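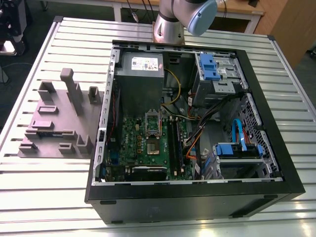
Dayana Londoño commented on the last post that I should stop reseating processors with the tower standing up, and that most of the bent pins she sees come from people working at an angle. Fair point. The case goes on its side from now on.

Notes from this round, for anyone with a similar Dell tower.

Cables first. The drive leads run diagonally over the board on this layout, so I unplug them at the drive end and fold them back toward the bays. Leave the motherboard ends alone unless the board is coming out. The blue latch on the optical cage needs a firm pull, and the drive slides forward once it lets go.

Socket next. Lever out, bracket up, and then check the contacts with a flashlight from two directions before anything goes near them. Old paste comes off with isopropyl and a coffee filter. Paper towel sheds lint. A pea of new paste is plenty.

Memory goes in matched pairs, and the slot order is in the service manual. I ignored it in April and lost an evening to beep codes.

My log for the Zudberg batch now has three towers in it. The first two ran the overnight memory test without errors. Passmark-style scores are not much use on machines this old, so I time a fixed compression job instead: 426 seconds on the first, a little longer on the second, which has the slower memory. I'll add the third when it has been through the same job.

Dayana also asked about the power supply. I test it with a meter on the 24-pin plug under load, and anything more than five percent off on the 12 V rail gets replaced. I don't open them.

Next post: fan headers, and an adapter pinout I got wrong in the Julumcombe write-up.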